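Resbridge open day at Pruvdale — notes on the kitchen sim demo
Board: Manipulation and Simulation
14 replies hidden, showing selected page 1 of 1

zkadlec
Posted 10/8/18, 7:12 pm

I went to the Resbridge open day in Pruvdale and spent most of it at the simulation station on the second floor. Writing it up while I still have my notes, for the people here who asked in the planning thread.

The station was two desks and a projector. Jhun Galang ran it. The software is their own front end, called Lưu, on top of a physics engine they would not name. The task set is kitchen counter work: pick a named item, move it, put it on or off a cutting board. One arm, mounted on a pedestal in front of the counter. Visitors could pick the target from a menu and then watch the planner do the rest.

The object sets are drawn at random from a list at reset, and so is the placement. The room stays the same. Teal walls, marble counter, gray cabinets and a cooktop at the left end. I asked for a crowded counter first because sparse ones tell you very little about collision checking. 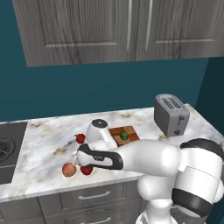 My interest was in the approach angle. With two apples and a peach on the left half of the counter, a straight vertical approach is the safe choice, but the planner prefers a tilted one whenever the forearm has to reach over. Galang said the cost term for wrist rotation is set high in the demo build and that the lab build behaves differently. I could not check that.

Numbers, as given on the handout: 200 resets per object set, a planning budget of 8 seconds, and a retry if the budget runs out. The handout did not give a success rate. I asked, and was told it depends on the object set, which I accept, but a table would have been easy to print.

I have a second frame and some points on contact handling. Will post tonight or tomorrow.

rodel_c
Posted 7:40 pm

Thanks for the write-up. Did they say how the contacts are computed for round objects? A peach and an apple as convex hulls will roll forever on a flat counter unless somebody has put in rolling friction.

zkadlec
Posted 7:48 pm

Primitive shapes plus a rolling friction term. Galang said so directly. He did not say where the value came from.

ptan34
Posted 8:05 pm

I was at the same station in the afternoon and came away less impressed. Three objections.

The lighting does not change between resets. Soft light from above, every time. If they plan to train anything visual on this, it will learn that light.

The wall and cabinets do not change either. Zuzana lists that as a neutral fact. I would call it the main weakness.

The menu tells the planner the pose of the target. There is no perception in the loop. So what was on the projector was a motion planning demo in a nice kitchen, and the flyer called it a manipulation demo.

— Precious

jgalang_resbridge
Posted 8:31 pm

Jhun here, from the station. Two corrections and one agreement.

The fixed room is a setting. We lock it for open days so that visitors can compare one reset with the next. The lighting is locked by the same switch.

Wrist rotation cost: the demo build uses a higher weight, as Zuzana wrote. I can send the config to anyone who wants it.

Agreed on the flyer. The target pose is ground truth in that demo. The flyer should have said so and I have passed it on.

ptan34
Posted 8:44 pm

Then I withdraw the second point and keep the third. Was there a sign at the station that said the room was locked? I did not see one.

jgalang_resbridge
Posted 8:50 pm

No sign. I said it in the introduction at the top of each hour. If you came in between, you missed it.

jericho_cat
Posted 9:02 pm

I don't agree with Precious on perception. If you want to test grasp approach, you feed in the true pose. Otherwise you are testing two things and can't tell which one failed. Cliston did the opposite at their day last December, with the camera estimate in the loop, and every question from the floor was about whether a miss was a vision miss or a grasp miss. The presenter couldn't answer any of them.

ptan34
Posted 9:15 pm

Sure, for a test. For a public demo with that word on the flyer I want to see the whole chain, or be told which part is missing. We may just be arguing about the flyer.

rodel_c
Posted 9:21 pm

We are. Jericho and I had the same argument in the car.

zkadlec
Posted 10:36 pm

Second part. I asked for a smaller item, and picked the strawberry on the cutting board. Points in the order I wrote them down:

1. Board height. The board is an obstacle and also a support surface, so the lower clearance limit for the fingers has to be taken from the top of the board and not from the counter. It also has a thin raised lip. I asked if the lip is in the collision model. It is not, only in the visual mesh.

2. Posture. The arm comes in from the right with the elbow low and the forearm passing in front of the toaster. I would have expected some trouble there, but the toaster is behind the link and the planner treats it as a box with padding.

3. Rendering. There is a faint see-through rectangle over the marble, just above and to the left of the board. I noticed it only when I looked at the frame at home. It could be a goal marker or a leftover helper shape. Jhun, can you say which? 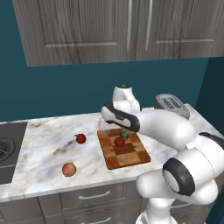
4. Leaves. The strawberry has a leafy top and it lies on its side. The collision shape covers the fruit only, so in principle a finger can pass through the leaves with no contact reported. I consider that acceptable for a planner demo and bad for anything that reports grasp quality.

5. Reset time. Fast. I never waited long enough to write down a number.

6. Export. Runs can be saved as joint trajectories with object poses. The export on the demo machine was limited to 75 runs per file.

jgalang_resbridge
Posted 10:58 pm

On 3, I don't know without opening the scene file. Helper shapes are supposed to be hidden in the demo build. I will look at it tomorrow and post here.

On 4, correct, and it is on the list. The leaves are a separate mesh.

rodel_c
Posted 11:10 pm

I'd fix the lip on the board before the leaves. A flat item pushed toward the edge should stop at the lip, and in your model it will slide straight through.

jgalang_resbridge
Posted 11:14 pm

There is no pushing in the task set yet, only pick and place. But yes, it goes in before pushing does.

ptan34
Posted 11:22 pm

Jhun, please send me the config you mentioned. I'd like to run the crowded counter with the wrist weight turned down and the room unlocked. I will post the results in a new thread.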